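Kistska two-finger gripper, bench model
Sold by Burnine - Grippers and end tools - Buyer notes included
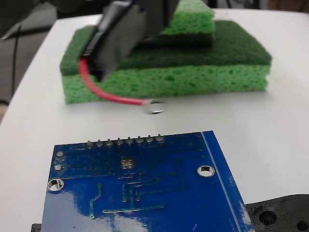
Price: 2,297 dollars, gripper only. Mount plate, cable set and controller are separate lines on the quote, so ask for all of them on one sheet before you compare it with anything else.

We stock this gripper and we sell a fair number of them. We also take a few back, nearly always for the same reason: someone bought it for a job they had never tried by hand with two fingers. Try that first. Hold two rulers, one in each hand, and move your parts with them for an hour. If you can't do it, be wary of anyone who promises the gripper can, us included.

What the maker claims
Kistska calls it "ready for soft and mixed parts." We would read that carefully. Soft items squash, and a squashed item doesn't sit where the software thinks it sits. Loose wires are worse. Small boards with pins on the back need a fixture or a tray, and the fixture is your cost. The brochure skips the fixture.

What's in the box
Gripper body with two black fingers
One spare finger set
Bolts and hex key
Paper manual (the PDF is newer, use that)

Not in the box
Mount plate for your arm
Controller
Soft finger pads
Any kind of guard

Warranty and lead time
Warranty is 36 months on the body. Fingers count as wear parts and aren't covered at all. A spare set is 70 dollars. If your parts are rough or abrasive, put several sets in the first year's budget and see how long they last. Units in stock ship from our Bindach warehouse; orders in by noon on Thursday leave the same week. When we're out, we won't quote a date until Kistska confirms one in writing.

Compared with the Rungrueang
The Rungrueang costs more and comes with its controller. Once you add ours to the Kistska the gap gets small - on some quotes it vanishes. The Kistska has the slimmer fingers, so it wins in tight spots. For plain boxes on a flat table we can't see a good case for either one over a simple suction cup.

Before you order
Send us 2 sample parts, the worst ones you have. Pretty samples tell us nothing. We run them on the bench and send you the full video, drops and all. The trial is free within the country and you pay return shipping.

Setup time is harder to pin down. Sales sheets say a day. Plan for a week, and longer if the person doing it also has a regular job to get through.

Returns: unused, in the original box, with the hex key.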